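Room at the Table

The long table has returned to favour in Canadian homes, and the Fanden workroom in Hughes makes a persuasive case for it. Furnished by the studio Girnero at a cost of $3568, the room is organized around one generous surface in pale, blond-grained wood, intended for drawing, reading and an unhurried cup of tea.
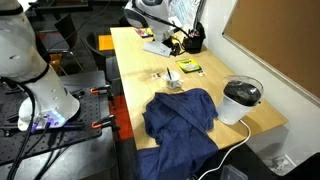
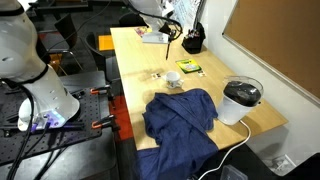 On the light wooden table, a black pen holder filled with pens and markers.

Girnero recommends that colour be left to small belongings — a printed cup, a box of crayons, the cover of a favourite book — while the larger pieces remain plain. Pens should stand upright within reach, and cloths should be chosen for frequent laundering. The studio advises a minimum depth of 81 centimetres for any table shared by two people. Its next commission, a reading room at Prarex, opens to visitors in December.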